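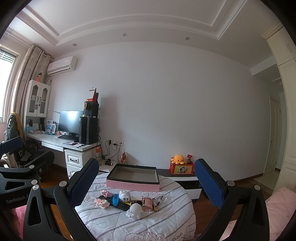 Small things on a round bed, with the orange octopus watching from the cabinet.

I want to defend the bed as a place for sorting. Many articles about tidying tell us to use a table, because the bed is for sleep only. I have tried it their way for 19 months, and I do not agree.

A table is patient, and this is its problem. My friend Vesna Hoxha put her small things on the dining table in May, and they stayed there until the guests came. A bed has a deadline. At eleven in the evening you want to lie down, and the remote control, the toy figures and the little package must go somewhere – a box, a drawer, or the trash.

There is also the matter of the eyes. On a pale striped duvet, a black remote or a pink toy is easy to find. In a drawer, these same things are lost in one week.

I do not say everything must go away. An octopus made of plush has no use, and I would keep it all the same. But each thing should be picked up and looked at sometimes, and I know no better place for this than the bed.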